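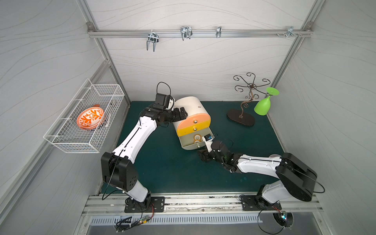

Fig. 1. Small drawer unit, bottom drawer out, two round pieces inside. Hooks and wall basket behind.

Small Storage, handout for unit 2: drawers, hooks and baskets

Okay, so this is the write-up I promised for everybody taking the home organizing course at Brarkholm. I've put in the bits I rushed through at the end, plus a few things I only thought of on the way home (always the way!). Bring it with you next time, scribbled on if possible.

We start with little drawers. I love little drawers, and I also think they're where more stuff goes to disappear than anywhere else in a house. Look at the unit in Fig. 1: pink drawer, yellow drawer, cream drawer, each with its own round silver knob. If that were mine, I'd never need a label. I'd just tell my family "yellow" and they'd find the tape. Color does the remembering for you, as long as you don't swap things around every other week, which I have done, and it took me months to win back everyone's trust.

The rule I use for a drawer that size is one kind of thing per drawer. Hair ties, or batteries, or tea lights, and please don't mix them. The bottom drawer in the figure has two round cream-colored pieces with orange-yellow rims sitting in it, and you can take in the whole contents at a glance. That's my test, by the way. Open it, look for as long as it takes to say "Skodow," close it. If you can't tell me what was in there, it's too full.

When we did the count at the Czarnecka house (the practice house, for those who missed that visit), the hall dresser had 51 separate items in one drawer. Fifty-one! We got it down to 20 and I still think we were being soft. The rest went to the kitchen, the toolbox or the trash, and there was one key that fits nothing and is now in my coat pocket.

Next, using the walls. A rail with hooks costs very little and gets things up off the surface, but people buy all their hooks alike and then wonder why the umbrella slides off. Mix them. Wide double hooks are good for anything with a strap or a loop. A narrow clip is better for a dish towel, a pair of gloves, a shopping list. Hang the heavy things near where the rail is fixed, and leave one hook free for whatever comes in the door with you.
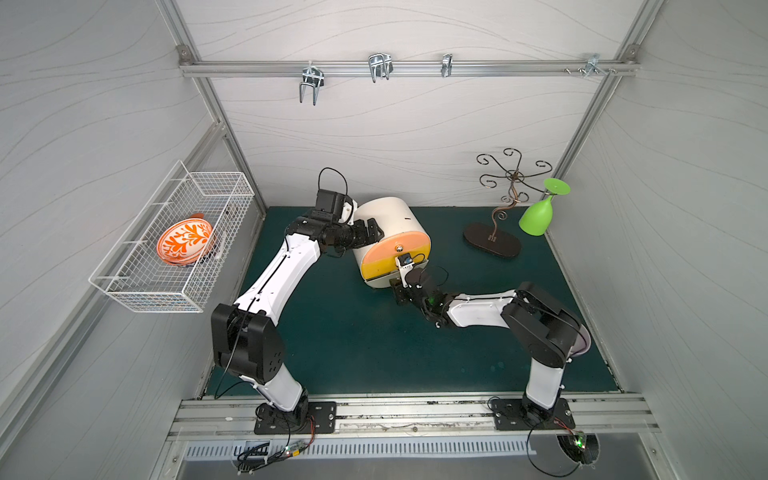

Fig. 2. Rail with four hooks, wire basket with bowl on the left wall, white cylinder lying on its side.

Wire baskets on a wall are my favorite thing in this whole unit, and I know I go on about them. You can see through them, dust falls out of them, and they'll hold the awkward shapes that won't stack. Bowls especially. The one in Fig. 2 is lying tilted on its side with the orange leaf or flower pattern showing, and I'd honestly rather have that on my wall than a framed print. Two cautions though. Check that the basket is fixed properly before you put anything breakable in it, and don't hang it where somebody's elbow goes by.

A word about turning units on their sides, as came up in the discussion. A round unit on its side can roll, so put something against it or keep a hand on it. Before you tip any drawer unit at home, empty it first or tape the drawers shut. I skipped this step once with a drawer of loose beads, the big Idach assortment, 2,000 in the box. I'm still finding them in April, under the fridge mostly, and one in a boot.

To do before we meet again:

Pick one small drawer at home. Tip it out on a towel and count what's there. Write the number down, even if it's embarrassing.

Sort into "lives here," "lives somewhere else" and "why do I own this."

Put back only the first pile and do the Skodow test. Ask somebody else in the house to try it too, they're much harsher than you'll be.

Find one spot on a wall, inside a closet counts, where a hook or a basket would save you a trip. Measure the width and bring the measurement. We'll be looking at fixings next, screws versus stick-on, and I have strong feelings about stick-on.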